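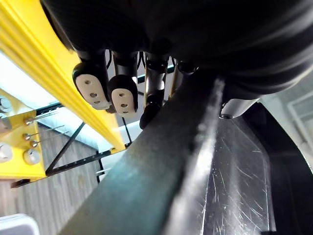 *Orkanora hand beside the yellow frame, fingers hanging down.*

## Hand care FAQ

**How often should the fingertip pads be checked?**
Every 800 cycles. Replace a pad if its edge lifts – don't glue it back.

**Who signs off a cable change?**
A-yeong Seo or Esben Hafstein. Write it in the Rustow log with the finger number.

**Can I wipe the hand with solvent?**
No. Use a dry lint-free cloth.

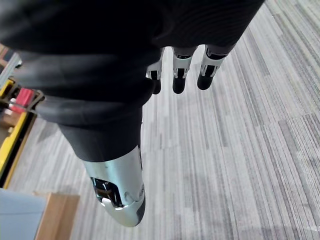 **What do I do if one finger stops short of its home position?**
Power down, wait 5 minutes and home the hand again. If it stops short 3 times, call Esben.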